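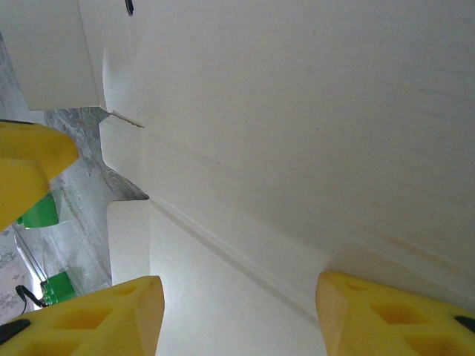 Wrist view, fingers open over the white surface.

From: Zuzanna Kwiatkowski
To: Pladitz manipulation list
Date: 14 Apr 2022
Subject: Re: Wrist-only policy, numbers requested

Dear Roya, dear all,

Thank you for the questions. My replies follow your text.

Roya Mahmoudi wrote:
> The January note reports a gain from training on the wrist
> camera alone. Please state how many demonstrations were used
> and whether the held-out runs shared any layouts with the
> training set. I would also like to know how the method
> behaves when one pale surface fills most of the view.

The policy was trained on 886 demonstrations and tested on 536 held-out runs. No layout appears in both sets. Of the failed runs, 261 are labeled, and the remainder are with Ardalan Dehghan for review.

On the last point, the attached view is typical of the difficult cases. The white material offers little texture, and the fold running toward the right finger is the strongest cue on that side. Depth estimates from a single view were unstable in such cases. We therefore pass the policy 2 views, the current one and one stored earlier in the approach. The note did not make this clear and will be corrected.

Banafsheh Zamani has asked that the Fesis baseline be rerun with the same input before any comparison is quoted outside the group. Please hold the table until then.

Regards,
Zuzanna Kwiatkowski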